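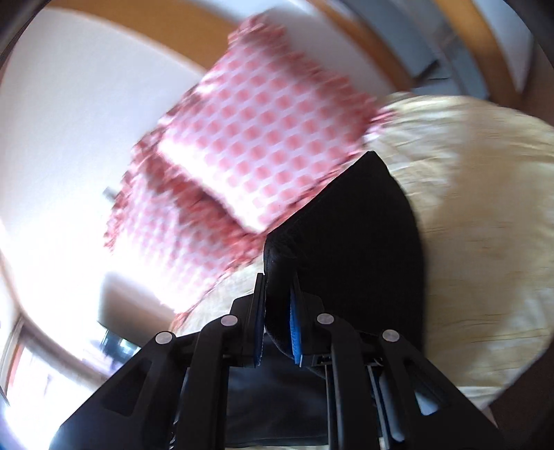 Opening. Play the first two minutes of the Zetstead tape, no introduction. Let the room shift about a bit. Then ask who would have called it healing before reading the sleeve.

The word "drone". Used for everything from a harmonium held down with a brick to a laptop left running over lunch. I don't think it tells a listener much. Go slowly here, people get cross.

The Datthorpe organ piece. Billed as 40 minutes, one chord. I have sat through it twice and I hear 7 chords, some of them by accident. The programme note ran to 632 words and didn't mention tuning. Read out the first paragraph, without doing a voice.

Long reverb. It makes almost anything sound thoughtful. Play the dry piano clip, then the same clip with the effect on. Ask which one they would pay for. (Check levels first – the second clip is much louder.)

What I do like. The Stimeddale recordings, mostly side 2, where the player leaves a wrong note alone and carries on. You can hear the stool creak. I'd swap most of the genre for that creak.

Likely question: am I saying slow music is a con? No. I'm saying slowness gets an easy ride from reviewers, me included, in March especially, when I'm tired.

If time is short, drop the organ piece and keep the reverb clips. Leave the tape running while people find their coats.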